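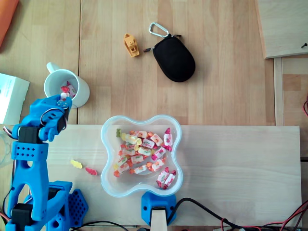
Siiri's hip came up again at training, so I'd rather put the facts on the list than have them passed around. She saw the surgeon in August and has been told to rest for 10 weeks, with no running and no kicking. I wrote the team sheet and left her off it until she is cleared in writing. She is in good spirits and will be at the Lanus match to watch.

Kristof De Haan wrote:

> Is it true Siiri has retired? Someone at Brulstead told me she was finished. If so we need a new captain before the finals.
>
> Also, are we still short of players for the away game?
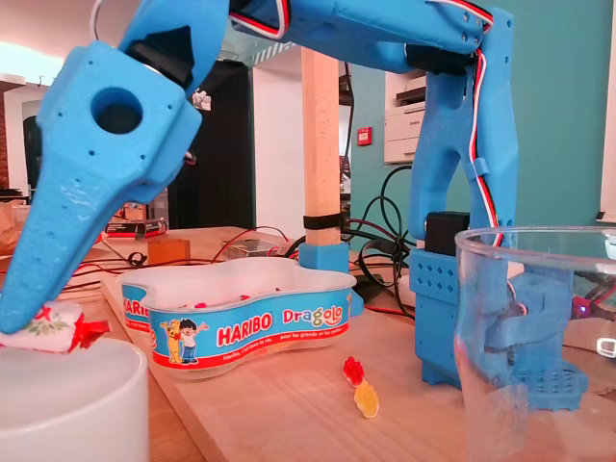 *Wrapped candy on the white container.*

She hasn't retired. Josefien will captain the side in the meantime — they sorted that out between them. We have 14 available for the away game, including Eoin, who can play the first half only. Hendrik has the spare goalkeeper's jersey and the match balls.
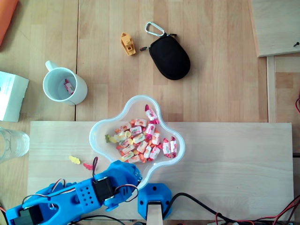
*Photo: Josefien Smits*

The bus leaves the Gosling Street car park at 2. Please bring both colours of socks, as Lanus haven't confirmed their strip. If you can't make it, reply to me and not to the whole list.

Hendrik Zulu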